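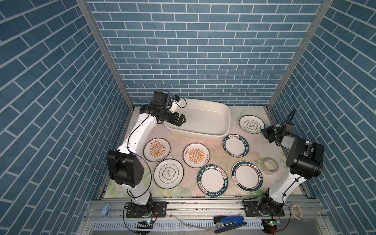
Support > Water Filters > Helar Countertop > Set-up Guide

We use cookies to remember your language and region. Accept / Manage settings

Section 2. First flushing and connection to the faucet

Please read the whole section before you open the cartridge bag. The Helar filter comes with a dry carbon cartridge, and this cartridge must be flushed before anybody drinks the water.

Before you start

Turn on the cold water and let it run until it is clear. Look at the end of your faucet. If there is a small screen screwed inside, remove it by hand and keep it in the parts bag. The adapter ring fits most faucets with outside thread. For inside thread, use the Triltar adapter, which you can order separately.

CAUTION: Do not connect the filter to hot water. Water over 44 °C will damage the cartridge, and this damage is not covered by the warranty.

Connecting

1. Wash your hands and open the cartridge bag.
2. Take off both caps from the cartridge. Do not touch the rubber seal with a dry cloth, as the threads of the cloth stay on it.
3. Push the cartridge into the housing with the arrow pointing up.
4. Close the lid and turn it to the right until it stops. Use only your hand, no wrench.
5. Screw the adapter ring onto the faucet. A little resistance is normal.
6. Push the gray hose into the adapter until you hear a click. Pull it gently to check.

NOTE: If the lid is hard to turn, put one drop of clean water on the seal. Never use cooking oil.

Flushing

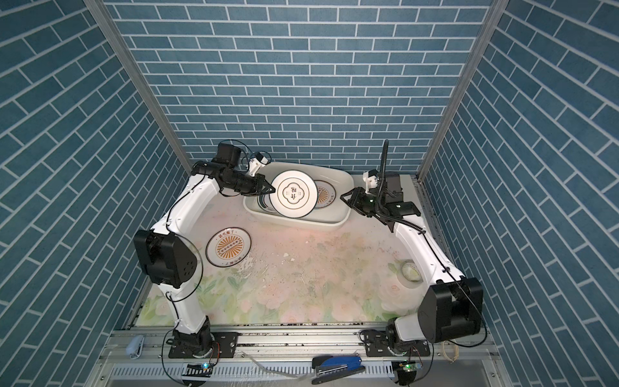

Carbon dust comes out of every new cartridge, and it is harmless, but it can leave gray marks on light stone or on fabric. Flush into the sink when you can. If your hose is too short for this, use a wide container and empty it often. A white plastic basin, such as the one near the back of the floral surface in the photo, is a good choice for seeing the dust, and when the water in it stays clear you can judge it with your own eyes.

7. Open the cold water slowly, to half.
8. Let the water run through the filter for 14 minutes. The first water can be black or gray.
9. Close the faucet and wait 2 minutes, then open it again and look for drops under the lid.
10. If there are drops, close the water, open the lid, and check that the seal lies flat.

CAUTION: Do not give the flushing water to fish or other pets. For plants it is fine.

After a pause

When the filter was not used for some days, let the water run until it is cold and fresh before you fill a glass. For a longer absence, remove the cartridge and store the housing open.

Guide revised 18 October 2019 by Shoaib Virk, Hokwood

Comments

rajput_kitchen: Step 6, my hose does not click but it also does not leak. Is it OK?

Shoaib Virk: Please push it once more while the water is closed. It needs to click.

Marlene T.: Mine ran gray longer than the guide says, I just kept going and then it cleared.

oldpipes: Where do I find the part number for the inside thread adapter?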